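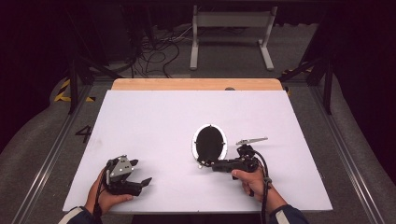
The work surface, with both hand-held grippers in use and the oval object standing upright on the board.

The Drellum study set out to answer a narrow question: does a view from the gripper itself help a learned policy decide when to close its fingers, or is a single view from above the table enough? I have been asked about the method several times since the June meeting, and this entry records it in more detail than the slides allowed.

The demonstrations were given by hand. The operator holds one gripper in each hand and performs the task directly, while cameras on the tools and at head height record it. No robot arm is needed at this stage. Mal-soon Baek designed the task list, and Yi-an Ko wrote the software that aligns the camera streams.

We collected 988 demonstrations over 12 sessions. Each was checked for dropped frames and for gaps in the position tracking. Those that failed either check, 85 in total, were set aside before training and do not appear in any result below.

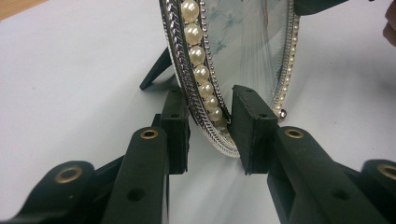

Gripper view: fingers closed on the lower edge of the mirror.

The mirror proved to be the most demanding object in the set. Its border is decorated with braided trim and a row of faux pearls, so the fingers meet an uneven edge, and the glass returns a blurred reflection that changes with every small movement of the tool. A policy trained only on the overhead view tended to close too early on this object. The same network, given the gripper views as well, waited until the rim was between the fingers far more often.

We compared the two versions over 35 trials each, using the same starting positions and the same lighting. Baek scored the trials from the recordings and was not told which version had produced them. The complete scores will be included in the Leneck report, along with the results for the plainer objects, where the difference was small.

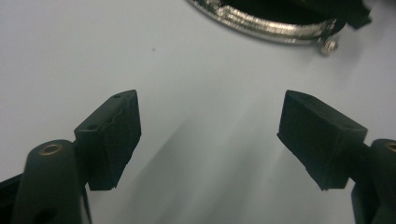 Gripper view: fingers open, with part of a metallic rim at the top.

Views with open fingers and very little else in them deserve a comment. Our first training runs removed them on the grounds that they carried little information. Ko restored them in the second round, and early closing fell again. Our present reading is that the policy needs many examples of when to leave the fingers open. We have not yet tested this separately, and I would ask readers to treat it as a working explanation.

Two limits should be stated. All demonstrations came from one table, and the study says nothing about how the method would perform in another room. The operators were also experienced with the tools, and the timing of their grasps was very regular.

The next round will repeat the comparison with new operators at the Byun laboratory. Requests for the alignment code may be sent to Ko in the meantime.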